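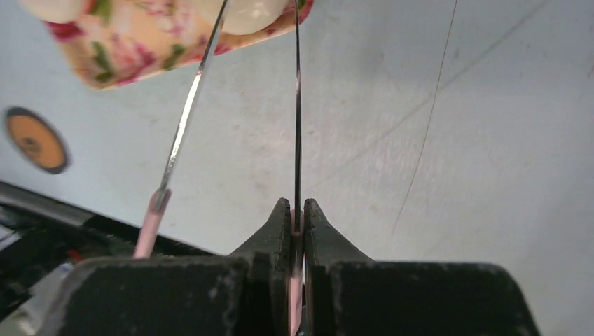 Floral Serving Tray

Print this article | E-mail this article

A floral serving tray is a shallow tray, usually rimmed, whose surface carries a printed or painted pattern of flowers and leaves. It is used for bringing food and small dishes to the table, for resting things on during preparation, and very often simply for looking cheerful on a kitchen shelf. Few household objects put so much color into so little space! Trays of this kind turn up in breakfast sets, picnic boxes, tea corners and children's play kitchens all over the world, and people tend to keep them for a very long time.

Pattern and color

Most floral trays start from a single ground color, with blossoms and leaves laid over it. White, cream, black and pale blue grounds are all common, and the warm ones have a devoted following of their own. A peach-orange ground with pink and magenta blossoms and green leaves is a lovely case, because the ground is close enough to the flowers to glow along with them while the green keeps everything from melting together. Darker touches, such as a deep red near a corner, give the eye somewhere to stop.

Designers speak of "all-over" patterns, where the flowers run right up to the rim and appear to carry on past it, and "placed" patterns, where a bouquet sits in the middle and the edge is left plain. All-over patterns hide small scratches and crumbs wonderfully well. Placed patterns look best empty and vanish as soon as the toast arrives.

Shape

Rectangular trays with rounded corners are the everyday form. The rounding makes them easier to wipe, kinder to cupboard doors, and less likely to chip. Round and oval trays are also made — the oval is a favorite for tea — and some makers offer nesting sets in three sizes. The rim may be a low lip or a tall wall with cut-out handles. A low lip is pleasant for serving, as a fork or spoon can come in from the side at a shallow angle without knocking anything.

Materials

Older trays were often lacquered wood, papier-mâché or painted tin. Later ones are made from melamine, molded plastic, enameled steel, bamboo fiber or laminated paper. The tin and enamel kinds ring when something is set down on them, a sound that many owners are very fond of.

The collector Þröstur Kvaran divides printed trays by how the pattern was applied: transfer, screen or film. In his notes on the Hureck and Tostevmont lines he points out that a film print can often be recognized at the corners, where the leaves stretch slightly as the sheet is pulled around the curve. Hureck's "Garden 7" tray, with its crowded blossoms, was sold in a first run of 1000 pieces. A later Tostevmont version reached 4000 and is much easier to find.

Eggs on a tray

Smooth, pale foods look marvelous against a busy print, and the boiled egg may be the best of them all. A glossy off-white surface picks up light from a window, and the flowers around it seem brighter for the company. Eggs do roll, of course. A rim of any height will usually stop them, and a folded napkin or a shallow dish will hold them still. Peeled eggs should go onto a clean, food-safe surface, and purely decorative trays need a plate in between.

Matching utensils

Flatware with colored handles has been paired with floral trays for as long as both have been made cheaply. The usual method is to pick one color out of the print and repeat it in the handle. Light pink handles on slim, shiny metal shafts go beautifully with a pink-and-magenta print, and the narrow metal keeps the whole setting from feeling heavy. The Þorgeirsson and Tridurell catalogs both listed handles in pink, mint and butter yellow, sold loose so that buyers could make up their own mix.

Chi-keung Su, who writes on table settings, recommends a plain, pale tabletop underneath: grayish white, light wood or a simple cloth. "Let the tray be the garden," he wrote in his December column, "and let the table be the path."

Care

Wash by hand in warm water with a soft cloth. Scouring pads dull the print, and long soaking can lift the edges of a film pattern. Dry the rim well on tin trays, especially under the fold, and store them upright with a sheet of paper between each one.

See also: Tea tray; Egg cup; Flatware; Chintz

Print this article | E-mail this article

Reader comments (3)

marigold_k: So happy to find a whole article on these! My grandmother had the round tin kind and we fought over it (nicely).

Pell: Does anyone know if the Garden 7 came with a lid? Mine has a groove all the way around the rim.

TrayTable: @Pell no lid on mine, but I do have the groove. I think it's for stacking.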